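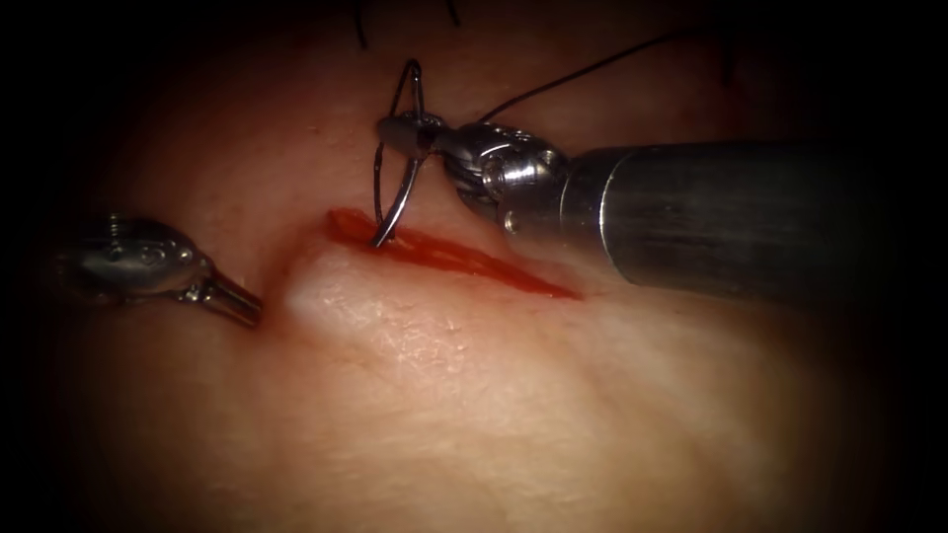
Learning Vocabulary Outside the Classroom: Report of a Second-Year Project

Project group: Ona Dzene, Zuweira Korletey, Sigita Ozoliņš
Supervisor: Vija Lepik

11 shares 4 comments

1. Background

The Language Centre at Branitz College offers evening courses in five languages to students of all departments. Attendance is good in the first weeks of each term and falls after the mid-term break. In their course feedback, students who leave early often say that they cannot keep up with the vocabulary between lessons. The project group was asked to examine whether a short daily exercise, completed on a telephone or computer, would help beginners to retain new words.

The work formed part of the module Research Methods in Applied Language Study and was carried out during the spring term.

2. Aim and questions

The project addressed two questions. The first was whether learners who practised every day remembered more words at the end of term than learners who used the printed lists supplied with the coursebook. The second was whether the time of day at which learners practised had any bearing on how regularly they did so.

3. Method

Students in the beginners' Italian and beginners' Latvian courses were invited to take part, and 133 agreed. They were divided by lot into two groups. The first used Flomora, a vocabulary program to which the college library already subscribes. The second used the printed lists and kept a paper diary. Both groups worked from the same words, taken from the first eight units of the coursebook.

Each participant was asked to practise for 16 minutes a day. Flomora records the length of each session. For the second group the project relied on the diaries, which were collected every Wednesday before class.

A written test was set in the first week and again in the last. Valdis Kazlauskienė, who teaches the Latvian course, kindly checked both papers and advised that several items be replaced, as the original wording gave away the answer.

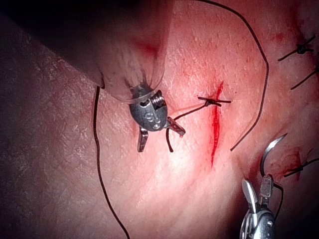 The marking was shared between the three members of the group. Each paper was marked twice, and where the two marks differed the supervisor's decision was taken as final.

4. Results

Both groups improved. The Flomora group scored higher on the final test in Italian, while in Latvian the two groups finished level. The group had expected a difference in both languages. One possible explanation is that the Latvian course has a weekly conversation hour in the Siliņa Room, at which much of the same vocabulary is used, and that this extra practice was of equal benefit to all who attended.

Participants who practised before breakfast missed fewer days than those who practised in the evening. Several evening learners wrote in their diaries that they had intended to practise and had fallen asleep.

The diaries were of mixed quality. Some were detailed and gave useful remarks on particular words – the Italian words for "to go up" and "to go out" were a frequent complaint – but others had plainly been filled in all at once.

5. Limitations

The two groups were not measured in the same way, and the diary figures should be read with caution. A number of participants in the second group later said that they had also used free programs at home. The test covered recognition and spelling only. No speaking test was held, as the recording booths in the Ferus Building were closed for rewiring until April.

6. Recommendations

The project group recommends that the Language Centre introduce Flomora at the first lesson of each beginners' course, with ten minutes set aside for creating accounts. Printed lists should remain available for those who prefer them. A later project might repeat the study with a speaking test and with a single method of recording practice time.

The word lists and both test papers may be borrowed from the Language Centre office on request.

Related reports
Reading Aloud in Beginners' Italian
Do Subtitles Help? A Study of Film Evenings
Language Exchange Partners: First-Year Findings
Evening Course Attendance at Branitz College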